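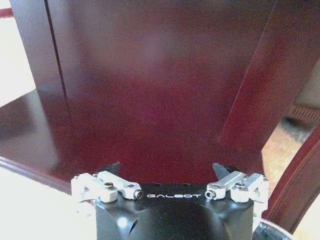 Finishing Room – Bermúdez Furniture Workshop

Workshop > Finishing Room > Tips
Last updated: March 25, 2018
7 min read

A few of you asked me to write down what I've learned about keeping dark wood looking good now that we share the bench with a gripper. So I sat down with a coffee and did it, and it got longer than I meant (sorry, Henryk!). Most of it works just as well on your grandmother's sideboard at home.

Fingertips first. I wipe both black pads before every shift with a plain cotton cloth, barely damp, and then go over them with a dry one. It takes no time at all. A speck of grit on a pad will draw a line across a glossy reddish-brown panel that you'll be looking at for the rest of the week, and I speak from experience – it was a Farken cabinet door, and it was the day before delivery. Please don't use the orange solvent on the pads. That's for brushes.

While you have the cloth in your hand, do the rest of the gripper too. Dust likes to sit in the row of little holes behind the GALBOT lettering and around the screw heads on the linkages. A soft paintbrush gets in there nicely (I keep an old one on a string so it stops wandering off to the spray booth). Power off first, always, and if a screw looks like it has backed out, leave it alone and tell Aitana.

Gloss shows everything. Before a piece goes up, hold a flashlight low and sweep it sideways along the panel. You'll see haze and finger marks that the ceiling lights hide completely. Breathe on a mark: if it clouds over and wipes away, it was only grease. If it stays, send the piece back to polishing and write it on the card.

Watch the narrow seams. Polish creeps into the gap where two upright pieces meet and dries there in a pale crust. I fold a cloth over a blunt butter knife and run it down the seam once, top to bottom. Same trick for molded grooves, only there I use a wooden skewer under the cloth. At home it's great on picture frames!

Now, the part people really wanted to talk about. We started with the gripper in January, and I was grumpy about it. My shoulders are not grumpy anymore. I used to lift doors all morning and do the touch-up work after lunch with shaky hands, and now the careful work gets my good hours. What I do miss is the chatting – two people on a door means two people talking, and Milagros and I solved most of the world's problems that way. We take our break together now instead, and I'd fight anyone who tried to move it.

It also changed what you need to notice. With a door in my own hands I could feel a rough edge without thinking about it. Now I have to go looking, so I run a bare palm along every edge before loading. Take off your rings. For any rough spot I use 600 paper, very lightly, with the grain.

If something sounds different to you, stop and say so, even if you're new and even if Baltasar is in a hurry. Spare cloths are in the drawer under the Naller clamps, and the dirty ones go in the lidded metal bin, opened out flat.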